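Vuma Folding Training Goal
by Ponwood

Football and small-sided training > Goals > Portable

In stock at our Londport warehouse. Delivery to other regions is calculated at the checkout.

The Vuma is a folding goal for junior training, small-sided matches and shooting practice. Many clubs in our region share the oval with cricket, and the goals must come off the grass each evening. The Vuma was designed for this daily work. One adult can carry it to the car, and it fits in the back of most wagons with the rear seat laid down.
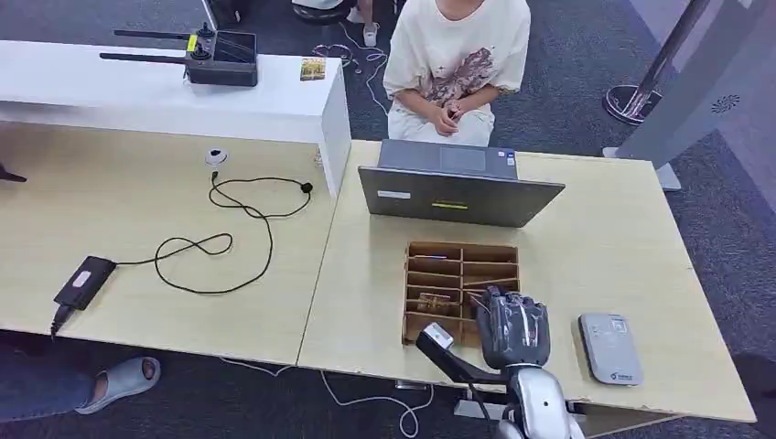
The frame is delivered in two halves, already fitted with their hinges. Please open each half fully before you join them, and look at the hinge pins while you do it. You will need a long flat surface for the first assembly, because the crossbar must lie straight when the centre sleeve is pushed in. Two tables put edge to edge, like the light wooden ones shown, are comfortable for this job, and carpet underneath is kind to any part that you put down. Later assemblies can be made on the grass.

The net is sold with the goal. It is our Mao net, in white, and it is held by clips along the posts and the crossbar. Clips are easier than ties for cold fingers in August, as we have been told by several coaches.

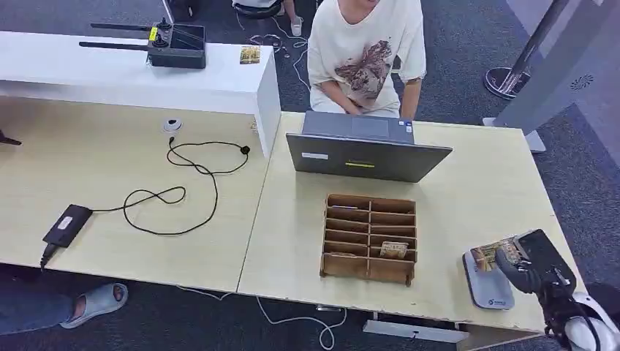 Photo: Ponwood

Spare clips come in a bag of 16 and can be ordered together with the goal or afterwards. If you order for a club, please write the club name in the notes field, so that we can put it on the invoice. We do not print club names or colours on the net. 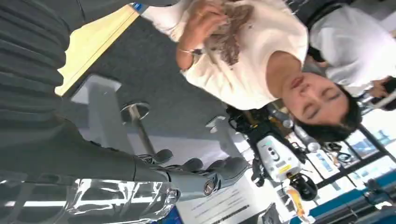 What is in the carton

Left and right frame halves
Centre sleeve with locking button
Mao net, white
Net clips, 16
Ground pegs, 6
Carry bag with shoulder strap
Assembly sheet

Use and safety

The goal must be pegged or weighted each time it is used, also for a short warm-up. On synthetic turf the pegs cannot be used - please order the sandbags, which are sold in pairs. Children should not hang from the crossbar or climb on the net. When the session is finished, fold the goal and store it lying flat. 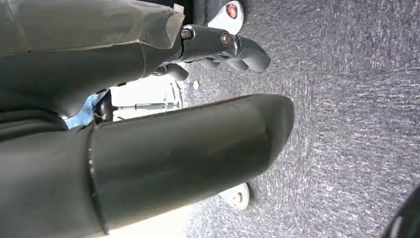
Close view: dark grey finger and silvery linkage with curved tip

Warranty

Frame: 5 years. Net and carry bag: 2 years. Keep your receipt, and send us a photo of the damaged part before you return anything.

Price and contents of the carton last checked 31/12/2020.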